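Onska 双臂台常见问题
Plostville 共享工坊 504 室
最近更新:5月

来过工坊的朋友问得最多的就是这张台子,我们自己也特别爱聊,一聊就收不住。干脆把大家常问的写成一页,先看看这里,剩下的来了当面说!

Onska 到底是什么?
Onska 是我们给这张双臂台起的名字,也是整个项目的名字。想做的事情说起来很简单:让两条机械臂学会干家里的零碎活,开柜门,把东西拿起来,放进去,再把门关好。人做这套动作连想都不用想,机器做起来处处是学问,手腕偏一点点,门就开成另外一副样子。我们迷上的正是这一点。

目前台子能做的还很基础。要是您期待它端茶倒水,可能会失望;要是您看到一条手臂慢慢靠近门把手就会屏住呼吸,那欢迎入伙。

台面上是怎么布置的?
两条手臂的底座都装在台子远端,一左一右,各有一块金属底板,腕上带的是黑色夹爪。台面铺棕色的纸,换起来方便,拿铅笔在上面画记号也很顺手,试完一轮撕掉再铺新的。柜子放在台子的一端,另外半边留给抓取的东西。

有一点请新朋友先记住:我们说“左臂”“右臂”,一律是按机器人自己的左右来算。您站在台前看,它的右臂在您左手边。刚来的人几乎都会喊反一次,喊反了也没关系,动之前再确认一遍就好。 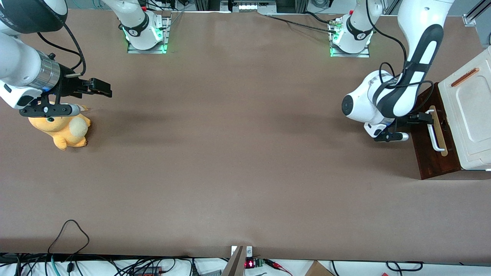 右臂(图中左侧)在毛绒玩具上方,左臂夹爪在柜门旁。

为什么拿毛绒玩具来练?
便宜,摔不坏,压不疼,而且真的很难夹!硬方块的边在哪里,一眼就清楚;毛绒玩具圆滚滚的,夹爪合上的时候它会跟着变形,从不同方向下手,手感完全两样。我们很推荐把它当作第一件练习物。它能教会您不要急着合爪,先把位置对好。

想带自己的玩具来也可以,尺寸别超过夹爪能张开的范围,上面最好没有长绳子和小珠子。

那扇柜门是买现成的吗?
门板是从 Charvát 旧料铺淘来的,深红棕色,漆面很亮,搬回来那天大家围着看了好一阵。把手是白色金属的,竖着装,旁边配了一条浅色木条。其他部分东拼西凑,工坊里有什么就用什么。

有人建议我们换成统一的浅色板材,看着整齐。我们舍不得。家里的柜子本来就各有各的样子,有反光,有木纹,有深有浅,让机器早点见见世面挺好的。

柜门这类任务,难在哪里?
难在接触的那一下。手臂在空中走得再漂亮,碰到东西之后才算开始。拉门的时候,把手走的是一段弧线,夹爪要是执意走直线,手腕就会和门较劲。刚开始我们把速度调得太快,门没怎么动,底板上的螺丝倒先松了。后来把速度降下来,中途留一个停顿,动作顺了很多。

现在的练法分3段:先靠近,再夹住,最后带着走。每一段单独练熟了再往下接。心急的朋友(我们全都是)总想一口气跑完,结果出了问题也不知道错在哪一段。

夹细长的东西有什么窍门?
这个问题我们可以讲一个晚上!扁的金属条比看上去难对付得多。两片指垫要从两侧同时贴上去,一侧先碰到,条子就会歪。几条经验写在这里:

夹之前先从侧面看一眼夹爪的角度,再看正面。
下爪的地方要躲开弯钩,夹在直的那一段上。
合爪分两次,第一次轻轻碰到就停,看看有没有偏,再收紧。
漆面木板容易反光,画面上那条亮线常常会被错当成边缘,换个角度再核对一下。

从手腕这边看过去,位置对不对就清楚多了。拿开槽木板这一组来说,白色金属条带钩的一头搭在长槽上端,两片指垫一左一右夹着条身。站在台前看,夹爪自己就把这些挡掉了大半,所以我们练细活的时候基本都盯着腕部画面。木板的槽口里能看到没上漆的浅色木头,跟外面的深色漆面差别很大,拿来当对位的参照特别好用。 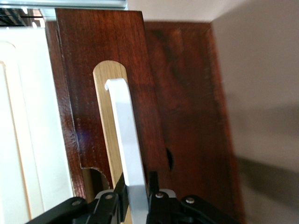

数据是怎么记录的?
用的是 Femico,工坊成员自己写的一个小程序,界面很朴素,但是稳。它把手臂的关节位置、夹爪开合和各路画面放到同一条时间线上,回放的时候可以一格一格往前推。到目前为止攒下了将近400段示范,其中有22段标成了“待复查”,多数是画面和动作对不上时间,也有几段是操作的人中途打了喷嚏,手一抖,轨迹上冒出一个小尖角。

失败的片段请不要删!在备注栏写上一句话就行,比如“合爪偏早”“碰到门边”。这些片段翻出来看特别有收获,我们好几次改进都是从里面找到的。

我完全没碰过机械臂,能来吗?
当然能,非常欢迎!第一次来先看别人操作,然后在空台面上移动单条手臂,熟悉一下方向和速度。第二次开始抓玩具。柜门和金属条要等到您能放心地停下手臂以后再碰。“放心地停下”听起来好笑,可是真到了紧张的时候,很多人的第一反应是往后躲,手根本没去按停止。所以我们会反复练这个,练到不用想为止。

会不会编程都无所谓。我们这里有人专管木工,有人就爱理线,也有人纯粹喜欢坐在旁边给每一段示范起名字。

安全上有哪些规矩?
手臂通电之后,人的手不进台面。要挪玩具、扶柜门、换棕纸,先停机,并且出声告诉操作的人。
长头发扎起来,围巾和挂绳摘掉。
两条手臂同时运动时,台前必须有一个人只负责看,不聊天,也不看手机。
电源和接线由熟悉这套台子的人来动。想学的话我们很乐意教,请先开口。
如果听到异响或者闻到焦味,直接断电,不需要征求任何人的同意,停错了也绝不会有人怪您。

线怎么那么多?
哈哈,每个人进门都问。台前地上有一大把黑线,插排也在那一带,还有调试用的电路模块和带夹子的红黑引线。每次整理完都觉得这回总算清爽了,下次加个传感器,又回到老样子。

走动时请绕开台前那块地方。新加的线两头都贴上标签,写清楚从哪里到哪里,别只写“新”。我们手上有好几根“新”,早就分不清是哪一年的了。

在家里能照着搭一套吗?
可以,但是建议从一条手臂开始。双臂的乐趣确实大,麻烦也成倍往上翻:两边会互相碰到,互相挡视线,标定要做两遍,出了故障还得先弄明白是谁的问题。单臂加一张结实的桌子,加一扇旧柜门,已经够玩很久。

桌子是最值得花力气的地方。手臂一加速,轻桌子会跟着晃,记录下来的画面也会抖。我们换桌面之前一直以为是程序不稳,改了好多参数,最后发现拧紧桌腿就好了一大半。另外,底座周围多留一点空,以后总要伸扳手进去。

没有柜门的话,找一块带槽的木板也能练出很多东西。边缘磨一磨,别留毛刺,固定牢了再上手臂。

可以拍照、录像、发到网上吗?
可以拍台子和手臂。拍到别的成员之前请问一声。要是写成文章,麻烦注明 Onska 和 Plostville 工坊,也发一份给我们看看,我们真的很想知道别人是从哪个角度看这张台子的。

能借走手臂或者夹爪吗?
手臂不外借,拆装一次就得重新标定,太费工夫。夹爪的备用指垫可以借,在门口的本子上登记,用完请擦干净还回来。自己做的指垫也欢迎拿来试,橡胶的、布面的、打印的都行。我们对指垫这件事的热情可能有点过头,来之前请做好听人讲半小时的准备。

接下来打算做什么?
最想做的是让两条手臂配合起来:左臂把门拉开并且稳住,右臂把毛绒玩具送进去。分开练都有点样子了,合在一起还常常抢拍子,一边还没到位,另一边已经出发。再往后想多换几种门,换把手,换开门的方向,看看之前学到的东西还剩多少能用。

有好点子请写在 504 室门边的白板上,旧门板和旧抽屉也收,送来之前先跟我们说一下尺寸。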